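### 4.2 Visitor Demonstration: Hand-Held Gripper

1. Admit visitors in groups of no more than 15.
2. Confirm that the Jultov gripper's finger pads are clean and the pivots move freely.
3. Grasp the cloth between both pads, carry it over the bin and open the jaws.
4. Invite one visitor at a time to repeat step 3.

**Caution:** Keep fingers clear of the jaws -- the linkages can pinch.

**Note:** Refer enquiries to Delwyn Te Moana, Wornholm open day desk.
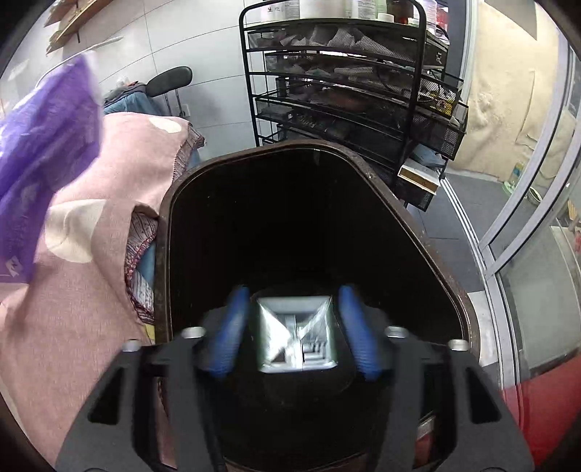
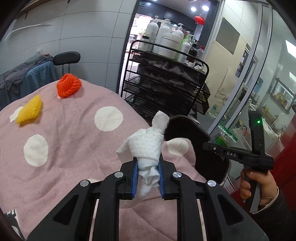

*Figures 14 and 15. Jaws over the bin (first); cloth held between the pads (second).*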